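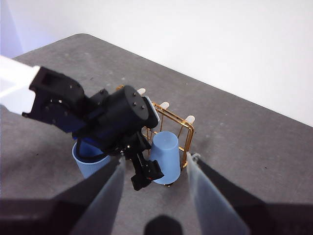 Bench two, cup and rack task, Thursday morning.

Thursday

Arrived at 7.40 and had the capital request open before the heating had properly come on. The submission to the Skollesdale office closes at the end of January, and the equipment schedule is still the weakest part of it. The narrative section is sound. The schedule reads as though it had been assembled by three people who had not spoken to one another, and as I was two of those people I can hardly complain.

The morning was given to the bench. Natnael Negash had asked that I sit through a full session of the cup task before signing off on the end-of-arm lines, and I am obliged to record that he was right to insist. On paper, the fingers, the cables and the wrist hardware are small items beneath the line for the arms themselves. At the bench they are where the attention goes. With two arms working over one rack there is very little room between them, and the cable at the wrist of the far arm hangs in a loop that passes across the mouth of the ribbed cup. I had approved a single sum for "cabling and sundries" last year without asking what it covered. It will be broken out this time: cable guides as one line, replacement cables as another, fasteners as a third.

The fingers require a decision. We have been buying the translucent pairs in small lots as the need arises, each lot with its own freight charge and its own purchase order. Natnael proposes a standing order of 40 pairs for the year, drawn down quarterly. I have no objection in principle. My concern is storage and version control, as we have twice changed the finger profile and been left with stock of the old one. We agreed that the order would be placed with Gatard on condition that undelivered lots may be amended with notice. I am to put that in writing to them. Their representative was agreeable by telephone, which I note without relying upon it.

Task materials were discussed next, and at greater length than I had intended. The rack and cups cost next to nothing compared with anything that has a motor in it, and for that reason they have never had a proper budget line. They have been bought on the departmental card, or brought in from home, and the consequence is that the two benches do not match. Natnael made the case that a comparison between benches is of doubtful value if the rack on one differs from the rack on the other. I accept this. The wire rack at bench two, gold in finish with off-white tips to its pegs, is to be the reference item, and we shall purchase matching stock for all stations together with a reserve. He asked for 200 cups. I asked what would become of 200 cups. He replied that both patterns were wanted, smooth and ribbed, and that the line should be sufficient for the whole programme. It stands at 200 for the present, subject to a quotation.

Item for my own attention: the asset register has no category for such goods. They are neither plant nor stationery. I have provisionally entered them as "task objects, consumable" and will see whether Finance returns the form.

Lunch at the desk. Rang the Storndale site at half past twelve regarding the second-hand benches. They are prepared to release them at no charge if we meet the cost of cartage, and the offer holds until the end of the month. The difficulty is the surface. Their tops are a high-gloss white, and our colleagues on the vision side have previously expressed a preference for a matt top in a mid tone. The mottled grey at bench two has served well enough, although it does show every crumb. Resurfacing would absorb a good part of the saving. I have asked for dimensions and for the age of the frames, and shall raise it on the next call. I am inclined to decline politely.

The afternoon was spent on the arms, which are the substance of the request. Three options are now written up. The first is to extend the service agreement on the present units and purchase nothing. The second is to replace one pair and retain the remainder. The third is a full replacement under the Negussie framework, which carries the better unit price but binds us to their maintenance schedule for the whole of the term. I had favoured the third until I reached clause 174 of their conditions, under which consumable parts must be obtained through the framework at list price. That would sit badly beside the Gatard arrangement. I have written to ask whether fingers are regarded as consumable parts or as customer-supplied tooling. Everything turns upon the answer, and I do not expect it before next week.

My recommendation in draft is therefore the second option, with the third held open pending that reply. Natnael would prefer to see the wrist cameras replaced in the same round. I understand the argument, but the cameras were not in the indicative figure given to Skollesdale in the spring, and I am reluctant to enlarge the request at this stage. I have offered to list them as a deferred item with a short justification. He took this with reasonable good grace and will supply the paragraph.

Staffing was touched upon briefly. The request assumes 70 hours of technician time for installation and commissioning. Having watched the bench this morning, I think this is thin. A good deal of the work is adjustment, and adjustment was left out of the estimate altogether - my omission, carried forward from the previous template. I have asked for a revised estimate with set-up, calibration and adjustment shown separately. If the figure rises, it must come from within the programme, and I would sooner find it now than in the winter.

One further matter, entered here lest it be lost. The spare wrist screws are kept in an unlabelled jar, and I was unable to establish whether they are all of one length. Labelled drawers to be ordered under general supplies. No approval is required for that amount.

Left at ten to six with the schedule in its fourth version. Still to do: the letter to Gatard, the cartage quotation for Storndale, Natnael's paragraph on the cameras, and the totals on page three, which do not presently agree with the totals on page one.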